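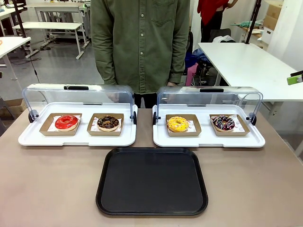
What does the robot do at the Plonavora open day, and can visitors try it?

It opens a display cover, picks up a boxed donut, and puts it on the serving tray in front. Visitors can choose the donut, but they can't run the controls.

Posted by benchvise_80

I went on Saturday and figured I'd write it up while I remember it. The doors opened at 10 and there was already a line for the donut station. You tell the person at the table which one you want, they enter it, and the arm goes for it. I asked for the red glazed one. It got the cover open on the first try, took the box out without tipping it, and set it down on the black tray a little off center. Then it went back and closed the cover, and that part took longer than everything else put together.

Jairo Ccori gave the short talk beforehand. He said the lid was the hard part and the donut was there so people would stay and watch. There's a sign-up sheet by the door if you want the next date.

Posted by maplerow

Did you get to eat it?

Posted by benchvise_80

No. They put it back for the next person. There were other donuts by the coffee.

Posted by T_Orrin

I was there in the afternoon and saw a different show. It missed the handle two times in a row on my turn and someone had to reset it. Then it opened the cover partway, stopped, and let it drop. I don't mind a failure at an open day, but the handout says 312 successful pickups and doesn't say out of how many. That is a useless number without the other one.

Posted by Merkik fan

The handout has it on the back. 312 out of 2,000? No, sorry, I just looked. The 2,000 is the number of recorded practice runs. You're right, there's no total for the pickups.

Posted by T_Orrin

Right, that's my complaint.

Posted by ikhsan_lau

Ikhsan Lau here, I was working the table for part of the day. The 312 is from the week before the open day, and the total should have been printed next to it. I'll ask for the handout to be fixed before I quote a figure from memory and get it wrong.

On the afternoon misses: we moved the table during lunch to make room for the line, and we didn't redo the setup as carefully as we should have. Clear curved covers are a pain for the cameras. Light comes off them differently depending on where people stand and what they're wearing. The black handle is the thing it looks for. If it has the handle wrong, nothing after that goes right.

Posted by maplerow

Why not leave the covers off? A bakery could just use an open shelf.

Posted by ikhsan_lau

You could, and the pickup would be easy. But a counter that sells food usually has something over it, and we wanted to deal with the kind of case people already own.

Posted by gula_counter

I run the counter at Gula, so I'll give the shop side. I wouldn't buy this. At 8 in the morning I open a case, grab what's needed and close it with my hip while I'm talking to the next customer. The arm I watched needed most of a minute. It also can't tell a customer that the chocolate with sprinkles and the chocolate with drizzle are the same dough.

What I did like was that it picked up the box and left the glaze alone. New hires put a thumb in the icing all the time.

Posted by benchvise_80

I don't think anybody was selling it as a replacement for a counter person, though. The talk was pretty clear that it's research.

Posted by gula_counter

The talk was. The poster by the entrance said "your next morning shift." I read that one first.

Posted by T_Orrin

Same. Whoever wrote the poster should go to the talk.

Posted by dlk_rivets

Anyone see the Tarigan table in the other room? I have kids and only made it to one thing. We stayed for the donuts because my daughter wanted yellow and wouldn't leave until somebody ordered it. She got her turn in the end — it worked, and she clapped.

Posted by benchvise_80

I saw it for a few minutes. Cable sorting. Slower than the donuts and no line at all, so you could ask as many questions as you liked. If you care about how the grippers are set up, I'd start there next time and do the donuts later.

Posted by maplerow

Is there parking?

Posted by ikhsan_lau

Behind the building, in the gravel lot. It holds 80 cars and it was full by noon. The next open day is in March and we'll have the street side too. The new handout will have both numbers on it.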